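Sorting day at Hiven
18 August 2024
by Danilo Bautista

Quick gallery from the supply room clear-out, more to come when I get a minute. We moved out of the Stenberg building in July and the small stuff never got a proper home. Pens, packets, clips, all in whatever was nearest. 117 bags on the first list, 104 after we tossed the dried-up glue. Still to many.

White table first, becuase it has the best light and you can push things right back to the wall.

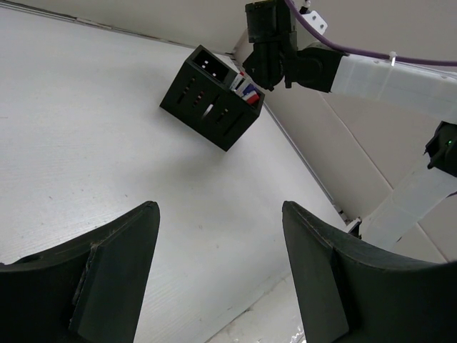
Black slotted box at the back of the table, a few red, white and blue bits poking out at the corner.

Slots are handy – you get a hint of what's inside without tipping it all out. Only a hint though. Labels next.

Rest of the Evangelista order goes on the low shelf, room 509. Please don't stack anything on top of the open boxes, the stuff at the rim gets crushed. Lids are on order from Jodutari, 9 of them, no date yet.

Spare tape or marker pens at home? Bring them in, front desk will take them.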